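Aprender com duas garras: notas sobre o uso de demonstrações manuais no projeto Vokaris

2 de agosto de 2020

O presente texto resume a parte do projeto Vokaris que me coube coordenar desde março, dedicada à recolha de demonstrações bimanuais com garras seguradas na mão. O relatório técnico completo seguirá pelos canais habituais; neste blog limito-me ao método e ao resultado que me parece mais útil a outros grupos.

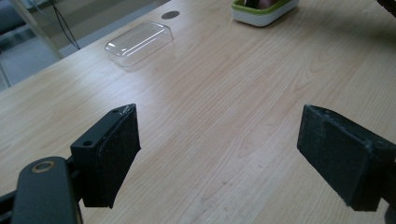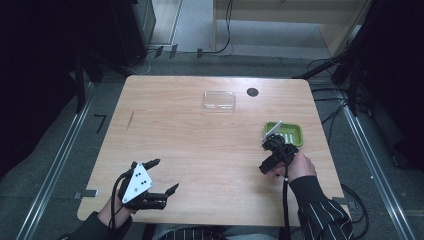
Garras de mão sobre a mesa de madeira clara, nas duas fotografias.

A pergunta de partida era delimitada. Pretendia-se saber se uma política treinada exclusivamente com demonstrações manuais, sem teleoperação, conserva o desempenho quando a posição inicial dos recipientes deixa de coincidir com a do treino. A literatura interna do grupo Sidura apontava para uma degradação acentuada, mas os ensaios então realizados usavam uma única vista e um único operador, circunstância que limitava o alcance das conclusões.

Foram recolhidas 1413 demonstrações, das quais se reservaram 400 para validação. Cada sessão compreendeu 40 demonstrações, com reposição dos objetos em posições sorteadas previamente. Participaram quatro operadores, todos com o mesmo período de treino. As sequências em que houve perda de seguimento da pose foram marcadas, mas conservadas no arquivo, por decisão tomada antes do início da recolha.

O alinhamento temporal entre as vistas das garras e a vista superior foi feito com a ferramenta Rastix, que adaptámos para aceitar cadências diferentes. Foi a etapa mais demorada de todo o trabalho. Um desfasamento pequeno entre as duas mãos passa despercebido quando cada uma atua isoladamente e torna-se grave nas passagens de um objeto de uma mão para a outra — precisamente as tarefas que nos interessavam. Recomenda-se que a verificação deste alinhamento seja efetuada por sessão, e que o resultado fique registado junto dos dados.

Quanto ao resultado, a variação das posições iniciais durante a recolha teve mais peso do que o volume de demonstrações. Um modelo treinado com um subconjunto reduzido, mas bem distribuído sobre a mesa, superou o modelo treinado com um conjunto maior e concentrado junto ao centro. O efeito manteve-se quando se trocou a arquitetura de referência pela variante Szulc, embora com menor amplitude. Não dispomos ainda de explicação satisfatória para essa diferença.

Subsistem duas reservas. Os recipientes transparentes continuam a originar a maior parte das falhas de preensão, e a análise por operador está incompleta. A primeira questão será tratada com novas sessões, sob iluminação variável; a segunda depende da revisão das anotações, atualmente em curso.

Os protocolos de recolha e as folhas de sorteio das posições podem ser pedidos por escrito à coordenação do projeto. As demonstrações não serão, por enquanto, distribuídas fora do grupo — o formato dos ficheiros ainda será alterado antes da versão estável.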